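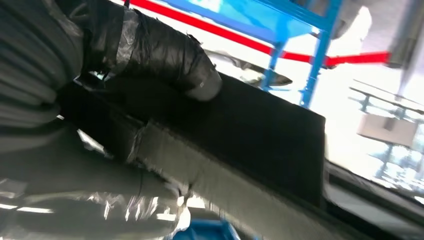 Page last updated: Nov 12, 2023

Home | News | Standards and Guidance | Training | Contact

Revised rules on covered and taped grippers

The revised working rules for robot grippers come into force at all Molen sites in January. They replace section 6 of the handling guide and apply to every arm that carries a wrapped, taped or sleeved gripper, whether it is used for production, testing or training. Staff who set up, inspect or work beside these arms are asked to read the new section in full before the change takes effect. The notes that follow cover the main points.

Why the section has been rewritten

The earlier text treated tape as a temporary repair. It allowed a finger to be wrapped for the remainder of a shift and required the original surface to be restored afterwards. Practice has moved a long way from this. Many of our grippers now work with fabric and tape over the fingers as a matter of course, and the covering affects how the gripper holds, how it wears and how it should be inspected. A rule that regarded all wrapping as a fault could not say what good wrapping looked like, and inspectors at Figueroa and Jakness had begun to keep their own local notes. Some of those notes were sound, but they did not agree with each other.

The new section accepts covering as part of the tool. It follows that a covering must be specified, recorded and checked like any other part.

What counts as a covering

A covering is any material fixed over a finger, the wrist or the lower arm after the equipment has left its supplier. Tape, fabric, foam and sleeves are all included. Where several materials are used together, as when tape is laid over fabric, they are recorded as one covering with each layer listed in order. A covering on the upper finger and a covering on the lower finger are recorded separately, even where the materials are the same.

Ribbed sleeves supplied with the arm are not coverings under this section. They remain subject to the arm's own maintenance schedule. Tape may not be used to join a finger covering to a sleeve, as this can pull on the folds when the wrist turns.

Condition and inspection

Overlapping layers and creases are to be expected wherever tape is taken round a rounded finger, and they are not defects in themselves. Inspectors should look instead for the following:

– edges that have lifted far enough to catch on the item being held;
– any exposed adhesive on a gripping surface;
– movement of the covering when it is pushed firmly by hand with the arm isolated;
– loss of thickness at the fingertip, compared with the setting record.

A frayed edge is acceptable if it lies clear of the gripping surface and no loose thread can reach a joint. If there is doubt on either count, the covering is to be replaced. A further layer must not be added over a damaged one. This was the most common point of difference between sites during consultation, and the wording has been kept deliberately plain.

Coverings are to be inspected at the start of each shift and after any dropped item or contact with a fixed structure. They are to be replaced after 20 shifts of use, whatever their condition. Site managers may set a shorter period but may not extend it.

Changes to grip settings

A covered finger is thicker and softer than a bare one. The closing distance and force must therefore be set with the covering in place, and set again each time it is replaced. The setting is to be made using the item that will be handled, or a test piece of the same size and surface. Flat items with a soft or textured face need particular care, as the mark left by excess force may not be noticed until later in the process.

The person making the setting signs the record. A second person confirms the hold before the arm is returned to normal speed. Neither signature may be given remotely.

The area behind and below the work

The rules for the surrounding area have been brought into the same section, as they were previously found in three different places. Stands, railings and storage boxes may remain within view of the gripper's wrist camera, provided that they are outside the marked reach of the arm. Straps fixed to stands or other equipment must be secured at both ends. Loose items are not to be left on the surface directly beneath the gripper while the arm is powered, apart from those that form part of the task.

Where an arm works beside a window or under strong light, the setter should check that reflections from glossy or silver tape do not upset the wrist camera. Matt tape is preferred for new coverings. Existing stocks of glossy tape may be used up, subject to this check.

Records

Each covering is to be entered on form 2476, which replaces the loose sheets now in use. The form runs to 2 pages and asks for the arm number, the finger, the layers, the date of fitting and the grip settings. Completed forms are held at the site for six years. Sites that already keep these details electronically may continue to do so, provided that every field on the form is present and that the record can be printed on request.

Results of the trial

The draft section was used at the Ultudine workshop before it was put forward for approval. Setters there reported that the shift inspection was easily fitted into the existing start-up routine, while the requirement for a second signature caused some delay on smaller teams. The requirement has been kept. Sites that expect difficulty should raise it now, so that cover can be arranged before January.

The trial also led to one change in the text. The draft had asked for coverings to be photographed at every inspection. The approved version asks for a photograph on fitting and on removal only.

Training and enquiries

A briefing will be given at each site before the rules come into force, and attendance is required for all setters and inspectors. Contractors who work on our arms are to be briefed by the host site and may not fit or remove coverings until this has been done.

Questions on the section, and requests for copies of the form, should be sent to Miroslava Kuzmenko in the standards office. Comments on the wording are welcome at any time – they will be held for the next review unless they concern an immediate risk, in which case they should be reported through the usual safety line.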